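Applying Evness oil finish to a table

Evness is a two-part oil for interior tabletops. Mixed oil remains workable for 29 minutes, so divide a large top into sections before opening the cans.

Sand with 120 grit, then 150. Stop at 150. A finer grit closes the surface and the color comes out weak. Vacuum, wipe with a damp cloth and let the grain rise and settle. 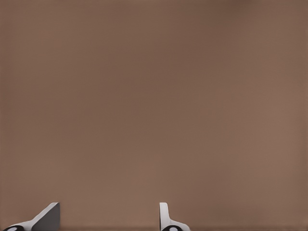

Carolina Simões

Mix 11 parts oil to 2 parts hardener by weight. Spread a thin coat with a white pad, working along the grain. Leave it for ten minutes, then remove everything that has not soaked in. Residue left on the surface cures sticky and has to be scraped off.

Keep the top free of water for a week. Lay used rags flat outdoors to dry; crumpled oily rags can ignite on their own.
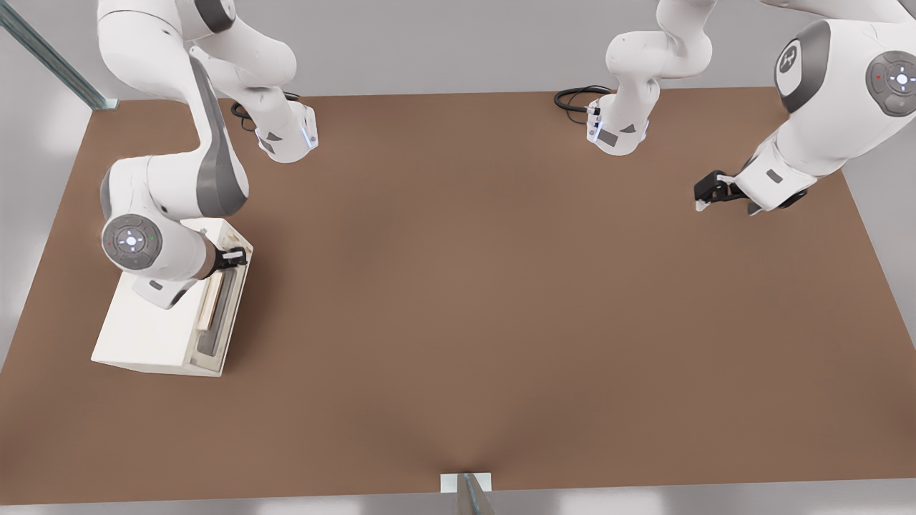

Sipho Ndlovu: Does the 150 limit hold for end grain? I went to 180 on the ends of an oak top and they matched the face better. At 150 they came out nearly black.

It holds for faces and long edges. End grain can go to 180 or 220.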